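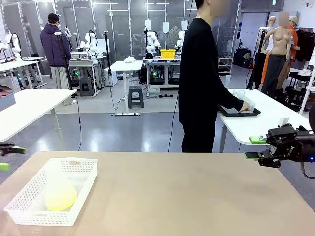
White basket with perforated sides and handle slots.

Garden election boards: fixing, siting and storing

Tips from the ward workshop, revised July

These notes cover the correx boards and softwood stakes used in the Naltus and Thaler wards. Most apply to any board of similar size. Rules on where boards may go differ between councils, so check yours before anything is put up.

Stakes

Use sawn softwood, 34 mm square. Thinner roofing batten is cheaper but tends to split at the top when driven. Cut the point on four sides, not two, or the stake will twist as it goes in. Leave the last few millimetres blunt.

Drive the stake before the board is attached. A rubber mallet is adequate for lawn. For dry clay, make a pilot hole with an iron bar and fill it with water the evening before. Put an offcut on top of the stake if you only have a steel hammer.

Depth should be a quarter of the overall length. In an exposed front garden go to a third.

Ask the householder where pipes and cables run. If they don't know, stay close to the hedge line and away from the path between the meter box and the road.

Fixing the board

Correx has flutes, like corrugated card. Hang the board with the flutes vertical so that rain drains out of the bottom edge. Boards printed with the flutes running horizontally hold water and go green inside by the second election.

Fix with 30 mm screws and large plastic washers, two to each side of the fold. Staples pull through in the first strong wind. Cable ties work on railings, but only with the owner's permission, and the tails should be trimmed flush because they scratch.

Do not overtighten. The washer should sit flat without crushing the flutes. Set the drill clutch low and finish by hand.

Gayan Roy fits a second, shorter batten across the back at mid height. It adds weight and a few minutes per board, but all of his came back flat after the May elections. Mine did not - I lost 13 boards to creasing along the same line.

The imprint

Printed election material needs an imprint giving the printer and promoter. If you cut a board down to remove a damaged corner, check that the imprint is still on it and still legible. Do not cover it with a washer. Old boards with a previous agent's details must be relabelled or left in the shed. Outdoor vinyl labels hold well on correx if the surface is wiped with methylated spirit first. Paper labels under clear tape last a few days.

Siting

Inside the boundary, facing oncoming traffic on the householder's side of the road. Keep boards away from junctions and driveways where they could block a driver's view. Boards on verges and lamp posts are a matter for the council and are usually removed.

Write down every address as the board goes up, with the stake length. The list is needed again when you collect them, generally in the dark and in a hurry.

Taking down

Unscrew the board first, then rock the stake in both directions before pulling. A stake that will not move can be turned with a large adjustable spanner. Fill the hole and tread it in.

Washing and sorting

Wash boards flat on the grass with warm water, washing-up liquid and a soft brush. Pressure washers lift the ink at the edges. Stand the boards upright to drain, flutes vertical again, and leave overnight before stacking.

Screws and washers go through a basket with holes small enough to retain them. Rinse, shake, and spread out on newspaper. Discard any screw with a rounded head. Rusty ones can be kept for the cross battens.

Storage

Stack boards flat, off the floor, in a dry place out of direct sun. Nikola Domański puts them face to face with newsprint between, which stops the darker colours transferring. Keep piles to 17 boards. Taller stacks take a permanent bow at the bottom.

Tie stakes in bundles with the points all the same way and mark the length on the end grain. Keep them somewhere ventilated. A bundle stored wet against the wall at Perov Road was nearly all rot by spring.

Candidate name panels date quickly. Party-only boards can be used for years, so store the two separately and label the pile on its edge, where it can be read without lifting anything.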